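Wastano Garment Rack in Solid Beech with Tray Base

Article group: Hallway and bedroom
Brand: Wastano
Finish: clear oil, also available untreated

The Wastano garment rack is a free-standing rack for the clothes which you wear today and want to wear again tomorrow. It takes little place on the floor and can stand in a hallway, beside the bed or in a guest room where a full wardrobe would be too much. Many of our customers buy it as a second rack, next to a bigger wardrobe, and keep on it only the coat and the bag of the day.

The rail is round and sanded fine, so that knitwear and thin blouses do not catch on it. Scarves and belts can be hung directly over the rail without hanger. For shirts and jackets we advise hangers with a wide hook opening. Our own Pirmont hangers fit well, but most hangers from the supermarket fit also.

The tray at the bottom has a raised edge. It is made for shoes, folded pullovers or a flat basket. Please let wet shoes dry first on a mat, as standing water leaves dark rings in oiled beech. If this has happened already, a light sanding with fine paper and a new layer of oil will mostly remove the ring.
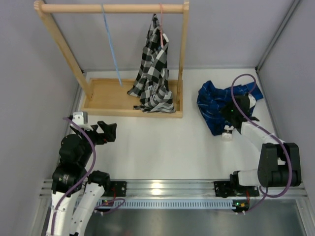

Wooden rack with round rail and tray, shown with straps and a checkered cloth.

Measures and load

The tray is 43 cm deep. The rail carries up to 20 kg when the weight is divided evenly over its length. Please do not hang all heavy coats on one side. The rack is not intended for climbing or for pulling up, and in homes with small children we recommend to fix it to the wall with the Fedthorpe safety cord, which you can order separately.

Assembly

The rack comes in a flat carton with all screws and one hex key. You need no other tools. First screw the posts to the tray, but leave the screws a little loose. Then set the rail between the posts and tighten everything from top to bottom. One person can do it alone, with two it goes easier. After 40 days of use, please tighten the screws once more. Beech works a little in a new room, especially in the heating season.

Care

Wipe with a soft dry cloth. For stains use a damp cloth and a drop of mild soap, and dry directly afterwards. Oil the wood once a year, for example in May when the windows can stay open. A tin of Venter furniture oil of 100 ml is enough for the whole rack. The untreated version should be oiled or painted before first use, otherwise it becomes grey where hands touch it often.

Delivery and spare parts

We deliver to the front door. Delivery to the upper floor can be chosen in the basket for an extra charge. The rail, the posts and the tray can each be ordered again as single parts, also for racks bought before the change of the screw type. In that case please write the old screw type in the comment field, so that we pack the right ones.

Questions about this article are answered by Joris Timmermans from our workshop, by e-mail or through the contact form.

Text last changed: August 12, 2021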